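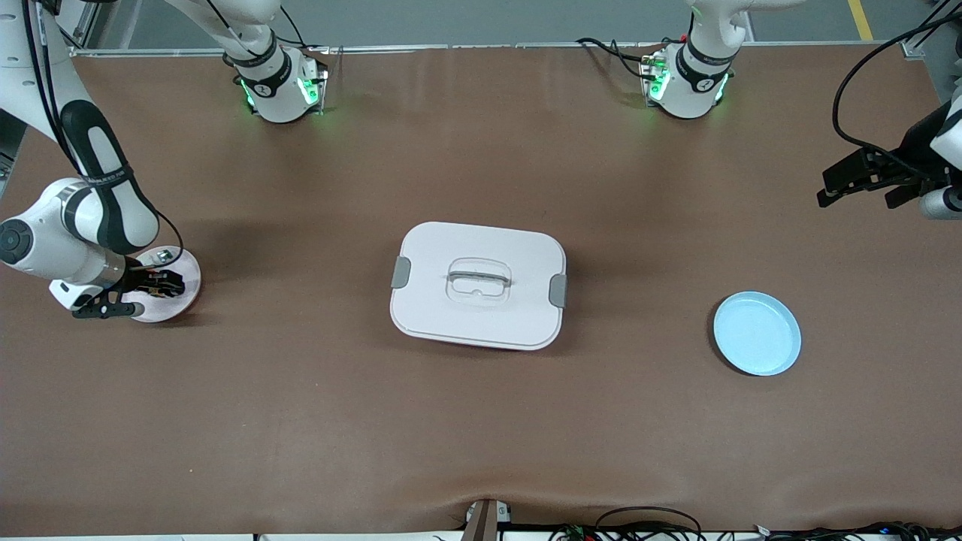 The Bistari table with both arms on, right gripper over the small white plate, lidded container in the middle, blue plate on the other side.

34 likes · 20 comments · 2 shares

Bistari: two arms, one table

Bistari is the two-arm table we have been putting together at Plivovano, the shared workshop, since February. It started as one arm on a borrowed desk and a list of things we wanted it to pick up. Now it has its own frame, its own table and a second arm, and it takes up the corner that used to hold the scrap bin and the broken band saw.

Most of what follows is notes on the build, for people who asked on the workshop board how it goes together. We work on it Wednesday nights and whenever someone has a free hour. If you are building something like it, take what helps.

The frame

Gray aluminum rail, bolted at the corners, with posts coming up at the sides. We bought it cut to length. The first cut list had an error in it and two of the cross pieces came out short, so those went into a shelf for the print room and we ordered again. Buy extra T-nuts. We ran out twice and both times it was after the hardware store had closed.

The rail along the back does two jobs. It holds the far side of the structure square, and it is what we measure from when something has been bumped. Every taught position is written down as a distance from the rail, so if the table shifts we can put it back without teaching the whole set again. We did not do that at first and lost a full weekend to it.

Before you mount anything, check the frame for twist. Ours rocked on one corner. The floor is not flat, and the leveling feet that came with the kit did not reach far enough. Longer feet fixed it.

The table top

The covering is brown and matte. We tried a white top first, and the overhead lights bounced straight back off it. White dishes disappeared in the camera view. With the brown covering the white container and the plates stand out and the shadows are soft enough to ignore.

It wrinkles a little at the near edge. We pull it tight before a long session and leave it alone otherwise. Glue made it worse. Clips at the corners worked for a while and then got in the way of the cables.

If you use a covering of any kind, teach your heights with it in place. It is thin, but the gripper knows the difference.

Mounting the arms

The two bases stand side by side at the far edge, and the arms come over and down from there. We had them on the left and right sides of the table in an earlier layout. They reached the middle fine but they could not both work near the front without the elbows getting into each other. Moving both to the back fixed most of that.

The bases bolt to small plates, and the plates bolt to the frame. Use thread locker. Go over the bolts after the first few hours of running and again a week later. Ours had backed off on one side, and for two sessions we blamed the software for a wobble that was a loose bolt.

We call them right and left from the robot's point of view. Standing at the front of the table, that puts the right arm on your left. It is confusing for the first evening and then you stop thinking about it. Whatever you pick, write it on the wall and label the cables the same way. We had one cable labeled from the other point of view and it cost us an hour.

The green lights on the bases are what we look at first when we walk up. If they are not green on both sides, we don't load a program.

Grippers

Both grippers are the black two-finger type, with fingers that stay parallel as they close. The fingers we use now are the third set. The first set was printed in the workshop and flexed too much on anything heavier than a sponge. The second set was stiff enough but too thick to get under the rim of a plate. The third set is a Vasix pattern that we changed a little at the tips.

Things we learned about plates:

A flat plate with a low rim is hard to pick up from above. The fingers need one side over the rim and one side under it, and there is not much room underneath. Coming in at a slant works better than coming straight down.

Closing force matters more than speed. We started at full force because it felt safe, and the plate tipped every time.

Start with something light that you don't mind dropping. Keep the good dishes in the kitchen.

The container

The container is the harder job and the reason there are two arms. It has a latch clip on each short side and a recessed handle in the lid. A person holds the box with one hand and works the clip with the other without thinking about it. One arm alone pushes the box across the table. With two, the idea is that one gripper steadies the box while the other works the clip, and then they trade.

We have the holding part working well. The clips are still not reliable. The right side goes better than the left, and we think it comes down to the angle of the wrist. The lid handle is a recess with a bar across it, so a finger has to go down into it and under the bar. We have a motion for that, and it works when the box is sitting where we expect it. Turn the box a few degrees and it misses.

We start every run from the same layout, container in the middle and a plate on each side. The white plate belongs to the right arm and the blue plate to the left. Keeping the layout fixed makes it much easier to compare one night with the next.

Cables

The cables are the ugly part. There is a bundle coming off the bases at the back, loops at the wrists, and a pile along the front edge that we keep meaning to deal with.

Leave more slack at the wrist than you think you need. A cable that looks fine with the arm at rest can pull tight when the wrist turns over. We move each arm by hand through its whole reach, slowly, and watch the cable the whole way. Then we tie it.

Don't tie a cable to a moving part and to the frame with no loop in between. We did, and broke a connector. The replacement took nine days to arrive.

The front pile will get a tray under the table. The tray has been sitting in the workshop for weeks. It needs holes drilled.

Software

The arms are run by Yau, which is our own set of scripts and has grown in all directions. It keeps the list of taught positions, plays them back, and stops both arms if either one reports a fault. The last item was the first thing we wrote, and anyone building a two-arm table should write it first too. If one arm stops and the other carries on, you get a collision.

We keep a log of every run, good or bad, with the layout and the settings. The log is at 643 runs as of this page. Most of the early ones are failures and they are the ones we go back to read. A line like "plate slid, closing force too high" has saved us from repeating the same mistake with a new part.

There is a shared-space rule in Yau as well. Only one arm may enter the middle of the table unless the program says both are meant to be there. It is a simple check on position, and it slows things down. We kept it.

Safety in a shared room

Other people use the workshop while the table is running, so we have a few rules taped to the post:

Nobody reaches over the table with the arms powered.
One person runs the program and one person stands at the stop button.
Arms are parked and powered down before anyone touches the cables.
Long sleeves rolled up.

We run at low speed on open nights. People like to come over and look, and low speed is easier to watch anyway.

What's next

New tips for the fingers, with a softer face. The ones on now slide on smooth plastic.

Getting the clips to work from any starting angle, or at least from a few.

The cable tray.

A second container with a different kind of lid, so that we aren't tuning everything to one box.

After that we would like to try moving the plates into the container and closing it again. The blue plate may be too wide for it. We have not measured.

Common questions from the board

Can I get the frame drawings? Yes, they are in the Bistari folder on the Plivovano share, along with the corrected cut list. Use the file marked B. The older one has the short cross pieces in it.

Could it be done with one arm? Plates, yes. The container, maybe, if you put a stop on the table to hold it in place. We tried a strip of rubber mat and the box still crept.

Do you need the rail at the back? You need something solid to measure from. A mark on the table top will do if the top never moves. Ours did.

How loud is it? Quieter than the dust collector. You can talk over it.

Is the finger file shared? Not yet. We want to settle the tips first, then it goes in the same folder.

Can I try it? Come by on a Wednesday after 7. Bring something light with an edge a gripper can get hold of.

Share this gallery · 2 shares
20 comments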